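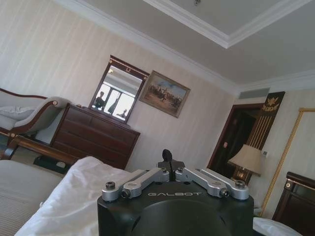

Grain growers seek answers on port fees

Saturday, December 31, 2022

Growers in the Trusdale district want more detail on new port handling fees before they sign forward contracts for the coming season.

The Zervas terminal told suppliers in September that it would charge a separate fee for barley and canola moved through its export berth. Wheat stays on the old schedule until the current shipping program ends.

Candela Rivas, who chairs the Trusdale Grain Growers, said 307 members had replied to the group's survey on the change. Of those, 155 said they would look at selling more of their crop to local feed mills.

"People can work with a higher fee if they know what it is," Rivas said. "What we have at the moment is a range, and you can't put a range in a cash flow budget."

The distance to port adds to the problem. Growers east of Irnance already truck their grain 456 kilometres to the terminal, and the rail siding there has been closed to grain for two seasons.

Ezequiel Soler, trade manager at the Clenus co-operative, said overseas buyers were still asking for malting barley and that the co-operative had more than 2333 tonnes booked for its first shipment of the new year. He expects the fee to be shared between buyer and seller on most contracts, although older ones don't allow for it.

The growers' group has asked Zervas for a written schedule. Members with contracts that mention port charges can send a copy to the Trusdale office, with prices blacked out if they prefer.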